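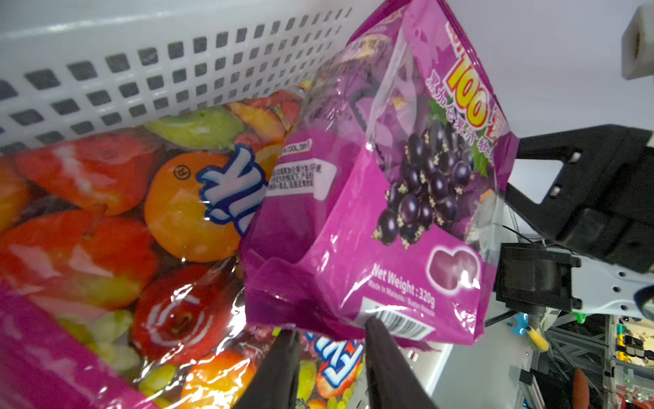 Sweets basket - bags or jar??

trosard_tea
Posted 16:12
Right need opinions. Snack basket in our kitchen is a white plastic one with the square holes, and it's basically all big bags of fruit sweets now. Blackcurrant gummies, the 320g bag, plus the big shiny mixed fruit one with apples and oranges printed all over it. Shiny on shiny, they slide about and everything ends up in a heap. Do I tip the lot into jars or leave them in the bags? Want it sorted before my sister's lot descend in June.

ernska
Posted 16:20
Jars. Done. Next.

morholm_mum
Posted 16:31
No no no. Did jars last summer and the gummies welded into one lump within 9 days. Had to get it out with a spoon handle. Keep the bags, fold the tops over, peg them.

ernska
Posted 16:34
was your jar in the sun tho

morholm_mum
Posted 16:36
Windowsill. Ok yes. But still

3241biscuits
Posted 16:50
Check what it says on the bag. The blackcurrant one says COOL, DRY on the side, so not next to the kettle whatever you put them in. Also if you chuck the bag you lose the date and ingredients. My youngest can't have certain colourings so I'd never bin it.

trosard_tea
Posted 17:02
Good point on ingredients. A lot of the small print on that one is Chinese, made in Malaysia, so I'd want to keep it to hand anyway. Could cut the panel off and tape it to the jar?

ernska
Posted 17:05
or just take a pic of it on your phone

pangilinan_pantry
Posted 17:18
Bags, but STOOD UP. Lying flat is your problem. File them like records, fronts facing you, cheap bookend at the back of the basket. I've got 12 in mine and it takes seconds to find anything. Heavy ones at the back or they flop forwards.

morholm_mum
Posted 17:21
^^ this

ernska
Posted 17:25
Bags go stale once they're open. Pegs don't seal anything. Will die on this hill

3241biscuits
Posted 17:29
Gummies don't last long enough in my house to go stale. Boiled sweets different matter, they go sticky. Jar for those, fair enough.

pangilinan_pantry
Posted 17:40
Only have 2 bags open at once. House rule. Rest stay sealed on the top shelf where small hands can't reach. Doesnt matter about pegs then

trosard_tea
Posted 17:58
Ok trying the standing up thing tonight. No bookend but there's an old toast rack somewhere, might wedge that in. Are the holes in the basket a pain for crumbs / sugar btw? Mine sits on a wooden shelf and it's getting gritty underneath

morholm_mum
Posted 18:03
Yes. Sheet of kitchen roll in the bottom, change it when it looks grim

ernska
Posted 18:04
jars dont leak sugar. just saying

trosard_tea
Posted 19:46
Toast rack too wide. Used a cookbook. Holding so far, will get some pegs tmrw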